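Cedora Lost & Found: Frequently Asked Questions
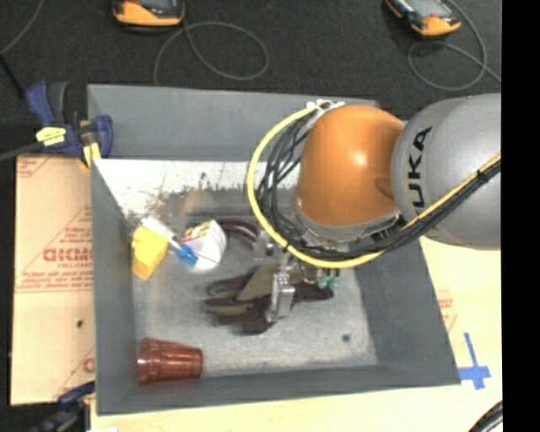 The gray bin at the front desk end, with one glove and the usual company.

I lost a glove. Do you have it?
Possibly. We have a glove. It is dark, somewhere between maroon and black, with olive green on the fingers. If yours was pink, keep looking.

I lost two gloves.
People rarely manage that. Please describe both anyway.

What happens to things handed in?
They go into the gray bin until closing, then get a tag and a shelf. Tags are numbered in one long run that Gobnait Ó Ceallaigh began years ago and refuses to restart. We recently wrote out number 3668, for an umbrella.

How long do you keep things?
Ninety days. Markers, pens and erasers get two weeks. If you have come back for a white marker with a blue cap, we admire your commitment, but do hurry.

Do you keep food containers?
Empty and clean ones, yes. Anything with lunch in it is thrown out the same evening, container included. Small white tubs are by far the most common, and every owner tells us theirs was the small white one. Tell us what is printed on it.

How do I prove something is mine?
Tell us one thing about it that can't be seen from across the counter. A name inside the cuff works well. "It looks like mine" works less well, although Tomos Skyrme once accepted it and we gave away the wrong scarf.

Can I look through the bin myself?
No. Ask at the desk and we'll look for you.

Can you mail it to me?
Within the country, yes, if you pay the postage. Write to Zuzana Hájek at the desk with your tag number and address. She will not mail a single marker. She has been asked.

What about phones, keys and wallets?
Those never go in the bin. They are locked in the office, room 1276, and you will need photo ID to collect them.

What happens to unclaimed items?
Usable clothing goes to the Drusholm thrift shop in January and July. Single gloves stay here in a drawer, in case the other one turns up. The drawer is getting hard to close.

When are you open?
8:30 a.m. to 5 p.m., closed for lunch from noon to 12:45.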